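Bringing a group of kids to a robot open day – what should we ask to see?

Posted in June 2026 under Visits and Open Days

Hi all! I help out with an after-school club and we've been offered places at the open day at the Haltley workshop. We have 8 kids going, mostly ages ten to twelve, and two adults. I've never been to one of these and the booking page says very little beyond "live demonstrations of robot handling all day," with room for up to 200 visitors.

What do you get to see? Is it worth getting there at opening time, or do the demonstrations just repeat? And is there anything the kids can get close to, or is it all behind glass? A couple of them are completely robot-mad and have been drawing arms and claws on everything since April, so I'd love for them to come home happy. The others are mainly coming for the bus ride, I think, and I'd like to win them over too.

Thanks in advance!
– clubmom_prudine

Salvador Bragança

Oh, you are going to have such a good time! I went to the last one with my nephew and we stayed until they were stacking the chairs.

Ask for the small-parts handling bench first. Everyone rushes over to the big arm by the entrance (it lifts a crate, it puts the crate down, people clap) and it's fun for five minutes, but the handling bench is where I could have stood all afternoon. They set out molded parts on a cloth and the gripper goes in for them, slowly, while one of the team talks you through it. There's a screen that shows the view from the wrist camera, so you're seeing the part the way the arm sees it, from a couple of inches off. My nephew put his nose practically on the screen.
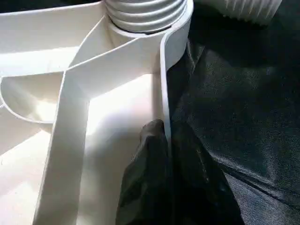

Haltley Open Workshop – Small Parts Handling Team

The one I keep telling people about is the white plastic part with the compartments and the threaded post. The finger comes in and takes it by the edge of one thin upright wall. One wall! I'd have guessed it would go for the post, which looks like the obvious handle to me, and I said so out loud, and the woman running the bench handed me a spare part and a pair of kitchen tongs and told me to try. I dropped it twice. Then she had my nephew try it with his eyes nearly shut, because glare on shiny white plastic can make it hard for a camera to tell where a wall stops and the floor starts. That got a whole conversation going among the kids about how you'd light it better.

So, some practical things. The demonstrations do repeat, but the operators change what they put out, and they take requests if it's quiet. Go at opening time if you can. By noon there were three rows of people and the shorter kids couldn't see past the elbows. You stand behind a low rail, no glass, and you can see everything from there, but hands stay on your side of it while the arm is on.

Get the kids to bring questions. Ours were "does it know when it's squeezing too hard" and "what happens if you move the part while it's reaching," and they did the second one right there with a stick – the whole rail cheered. Also ask how many tries they log in a day. Ours was 552 and the team was clearly proud of it.

Bring snacks, the café line is long. And write back and tell us how it goes, I want to hear which bench they liked!

darkallow_dad

Agree on going early. Parking fills up, there are only 64 spaces and staff use some of them. If you're coming by bus get off at the Mösli Road stop and walk back, don't stay on to the gate, it lets you out on the wrong side of the fence.

The big arm is better than Salvador makes out. My two loved it.

It does get noisy near the compressor so if any of the kids don't like that, the handling bench is at the far end and a lot calmer.

tinker_jo

never been to this one but call ahead with a group of ten, some of these places will give you your own slot before the doors open if you ask nicely. worked for our scout troop somewhere else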